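Skimeo Adds Scalloped Oak-Tone Table to Its Small Workroom Line

TRURUMITZ, May 16, 2024 — Skimeo today announced the Nzioka table, a light oak wooden table with a wavy, scalloped outline and an oblong handle slot cut through the top. The table is intended for small offices, studios and shared workrooms where one surface is used for desk work, meetings and breaks over the course of a day. Orders open today. Deliveries begin in July.

The outline of the top is a continuous curve with no square corners. Each inward curve gives a seated user a place to sit close to the work, and each outward curve provides a resting area for the forearm. The edge is sanded and rounded on both faces. The cut-out slot is placed near the edge and is sized for an adult hand, including a gloved one. Two people can reposition the table without gripping the underside, and the slot can also be used to pass a charging cable through the top when the table is stationary.

Skimeo developed the table after reviewing how its customers furnish rooms that were not planned as offices. Many of these rooms have large windows along one wall, dark plank floors and a mix of chairs acquired at different times. A light-colored top was selected to keep the work surface bright and to make small items such as pens, eyeglasses and keys easy to find.

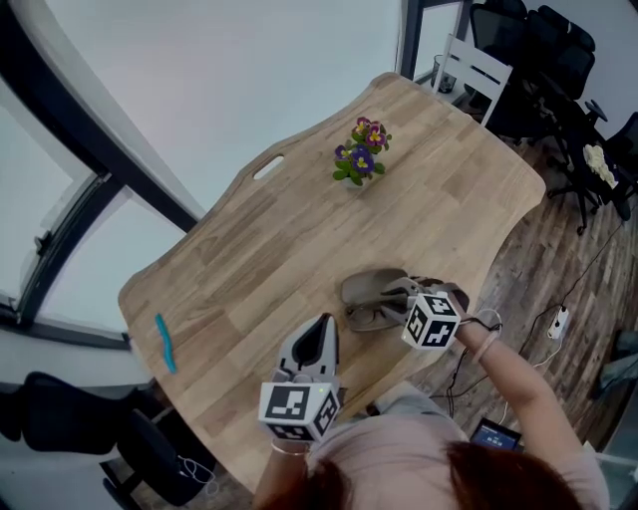 The finish is a matte, water-based coating applied in three passes, with hand sanding between passes. It is rated for daily cleaning with a damp cloth and mild soap. Potted plants may be kept on the table, but a saucer is recommended, as standing water left overnight can mark any wood surface. Abrasive pads and solvent cleaners should not be used.

The top stands 748 millimeters above the floor and accepts standard office chairs as well as most dining chairs. The underside is finished with the same coating as the upper face. Leveling feet adjust up to 30 millimeters for use on older plank floors. Assembly requires 6 bolts and one hex key, both supplied.

The Nzioka table will be produced at the Skimeo workshop in Trurumitz, with an initial run of 40 units. Finishing and packing will be carried out by Prultlow, which also handles replacement parts for the line. Tables ship flat in a single carton with the top wrapped separately — the carton is recyclable and contains no foam.

Skimeo will supply color samples of the finish to trade customers on request. Replacement feet and bolts can be ordered individually and will remain available for as long as the table is in production. Care instructions are packed with every table.

Press contact: Skimeo Press Office, Trurumitz | © 2024 Skimeo. All rights reserved. | Back to top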